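Marilou Manalo
Mar 23, 2018

ok so it is Friday afternoon, I have a glass of something cold, and I am finally doing The Sweater Sort. follow along or mute me, your choice, this is going to be a long one

background for the new people: I moved to Bulumdale in October and my winter stuff has been living in two big bags under the bed ever since. I'd pull something out, wear it, and stuff it back in whichever bag was closer. you can imagine

the plan is simple. everything comes out, everything gets laid flat on the bed one at a time, and I decide. keep, fix, wash, or give away. no "maybe" pile because my last maybe pile lived on a chair for a year

first one out was the gray turtleneck from my old job. scratchy then, scratchy now. give away! goodbye! that took four seconds and I felt amazing

second one was a cardigan with a hole in the elbow you could put an orange through. I know visible mending is a thing and I love it on other people. on me it'd be a blob of yarn and a lot of swearing. I put it in the fix pile anyway because I am an optimist

my sister just texted "are you posting about laundry again" yes Dana I am and you're reading it

third was a black V-neck I had completely forgotten about. tried it on over my pajamas. looked great. where have you BEEN

now the problem child. if you've known me a while you know the pink and white one. color block, cables, crew neck. I have worn this thing on planes, to a funeral lunch (it was that or a hoodie), and to pretty much every grocery store in the county

I got it secondhand at Wovora, the little resale place next to the bus station, and I paid 7 dollars for it. seven! I still think about that when I buy a sandwich

I love that the pink is in blocks and none of it matches up side to side. pink up high on one side, pink down low on the other, and then the cuffs are swapped too, one pink and one white. whoever designed it was having a good day 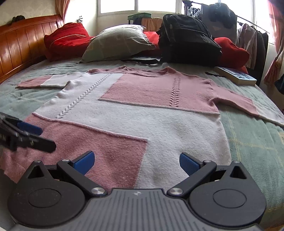

anyway it's pilly. it's really pilly. I knew it was pilly but I'd only ever looked at it in the bathroom mirror, and spread out under a decent light it's a whole different story

also there are some grayish marks on the white parts. faint, but once I saw them I couldn't stop seeing them. my guess is the strap from my backpack, or the car seat belt, or just life

so this turned into a research break. I asked my mother, who has opinions about knitwear the way other people have opinions about football

her advice, in order: do not put it in the machine. do not hang it. do not rub the marks. do not let your father near it. she then told me the story of my father and the green wool vest, which I've heard maybe 1000 times

if you want the vest story, he boiled it. that's the story. it fit the dog after

ok depilling. I own one of those little battery shavers, a Trondeo, it was in the drawer with the takeout menus. batteries were dead of course. stole the ones out of the TV remote

things I have learned about using the shaver on a cable knit, as of ten minutes ago:

lay the sweater flat and pull the fabric a little bit tight with your other hand. if it bunches up the blade grabs it and your heart stops

tiny circles on the plain parts, barely any pressure

stay OFF the braid. the cables stick up and the shaver wants to eat them. I did the plain knit on both sides of it and then picked the fuzz off the braid itself with my fingers, which took forever but was weirdly nice with a podcast on

same with the other braid, the one with the little holes down the front of the pink part. I didn't even go near it. fingers only

empty the fuzz cup more than you think. I waited too long and it popped open and now there's pink lint on my socks

someone asked in the replies about using a razor. I've done it on a plain cotton sweatshirt and it was fine but I wouldn't on this. one snag and I'd be in mourning

someone else said a sweater stone. never tried one! if you have one and you like it please tell me, I'm listening

update: one sleeve done, top half of the body done, bottom half to go. I'm taking a snack break. crackers, standing up, far away from the knitwear

update 2: whole front done. it looks SO much better. the pink looks pinker?? I think the fuzz was making it look kind of dusty

the back isn't nearly as bad, so I did a quick pass and called it. I suspect the back doesn't get rubbed as much by my arms and my bag. or I just cared less by then

now the marks. mom said lukewarm water, a tiny bit of gentle wool wash, press with a cloth and don't scrub. I had a bottle of Dlamini wool wash from the market that I bought for the smell and had never opened. it smells like a fancy hotel

I checked inside for the care label and it's been cut out, so I have no idea what this thing is made of. acrylic? wool? a blend? treating it like wool to be safe. better to baby it than end up with dog clothes (see above)

I was worried about the pink running into the white, so I tested it first. wet a white washcloth, pressed it on the pink inside the hem, waited a bit, looked. nothing on the cloth. phew

it's in the sink now, just sitting there. I pushed it under the water and I'm leaving it alone. I keep walking past to check on it like it's a baby

meanwhile I did a few more from the bag so the night wasn't all one sweater:

navy pullover, keep

the Christmas one with the bells, keep, don't judge me

brown thing with the big collar, give away. I wanted to be a person who wears a big collar and I'm not

striped one, belongs to my roommate from two apartments ago. I should probably tell her I have it. hi Jess

ok, sink update. the water was kind of gray, gross, satisfying. rinsed it twice. did not wring it!! I pressed the water out against the side of the sink and then rolled it up in a towel like a burrito and knelt on the burrito

it's lying flat on a dry towel on top of the drying rack now. I nudged the sleeves straight and patted the neck ribbing back into a nice shape while it was wet, mom's tip again

can't tell about the marks yet. wet white all looks the same to me. I'll check tomorrow when it's dry and report back, and if they're still there I'll wear it anyway, I've been wearing it all winter like that and not one of you said a word

final tally before bed: one bag totally empty, the other bag still about half full because I got distracted. give away pile is by the front door so I trip on it and remember

also I just tried to turn on the TV and remembered where the batteries are. going to bed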